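Line 2 and the people beside it: what changed since March

June 27, 2018

Many of you asked me to write about the ring line, because the other shifts only see it through the door. I work at Skatell for 12 seasons of inventory now, first in packing and then as line lead, and I was one of the persons who trained on the new station. So I will try to tell it from the floor side, and the engineering side can correct me in the next issue.

Before March, the toothed rings for the Kundari order were placed on the belt by hand. You took a ring from a blue bin, you turned it in your fingers to feel for burrs on the teeth, and you put it down on the green belt. Then the next one. Two people did this on each shift, with a change every 30 minutes, and still the most common note in the health book was about wrists and shoulders. The bending into the bin was the bad part, more than the weight. A ring weighs almost nothing.

Now the arms do the picking and the people do the rest. The station was built with Tikness, who delivered the arms and wrote the first version of the program. Dong-hyun Ahn from our maintenance group rewrote a good part of it in April, mostly the approach to the bin, and he is still changing small things every week. If you see him with a laptop on his knees next to the conveyor, please do not ask him about the coffee machine.
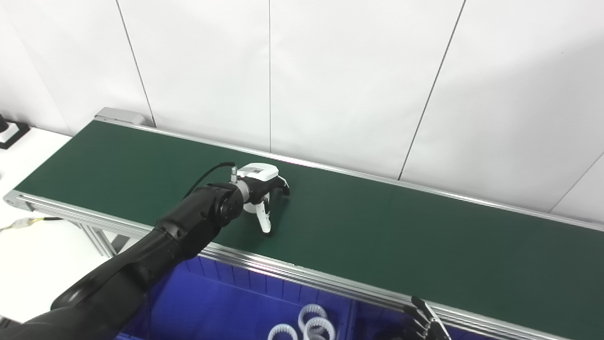

Did anybody lose their job because of the new station?

All 36 people who were on the packing and placing team are still employed at Skatell. Four of them moved to final inspection, two moved to the Song building, and the others stayed in the same area with a different list of tasks. The agreement with the works council says that this holds until the end of next year, and after that it will be discussed again.

I know that this answer does not satisfy everybody, and I think it is fair to say so in our own newsletter. "Different list of tasks" sounds small on paper. For a person who did one job well for many years, it is a big thing to be a beginner again in front of younger colleagues. In the first two weeks we had long stops, and the people standing at the station felt that the stops were their fault, which they were not. A-yeong Gil said in the shift meeting that she felt like a babysitter for a machine. I wrote this sentence down, and we talked about it for a long time.

After that meeting we changed the role. The operator now has the right to stop the station without calling anybody, and to change the speed between the three approved settings. The operator also decides when a bin is good enough to go in. This last point came from A-yeong. She noticed that the grip fails more often when the rings are pushed tightly together, so she began to shake each bin flat before loading it. It is now part of the written instruction, with her name on it.
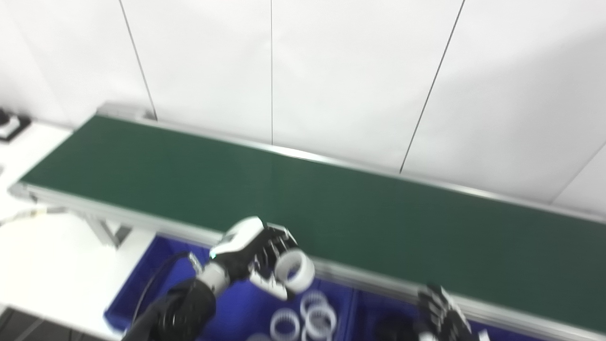 The burr check was the harder question. A hand feels a burr and a gripper does not, at least not ours. For this reason the check moved to the end of the line, where a person takes every ring under the lamp. Some of the experienced placers prefer this work, because they can sit and the light is good. Others miss the old rhythm and the talking across the belt — with the guard closed you cannot really talk anymore. We have asked for the radio to come back, and facility management is thinking about it.

The training is now 40 hours, half of it with Dong-hyun and half with an operator who already runs the station. You learn to restart after a dropped ring, to clean the finger tips, and to read the error list, which is finally in plain words. The next group begins after the summer shutdown. Places are open for all shifts, also for part-time colleagues, and you do not need any computer knowledge. Please put your name on the sheet outside the line office or tell your shift lead.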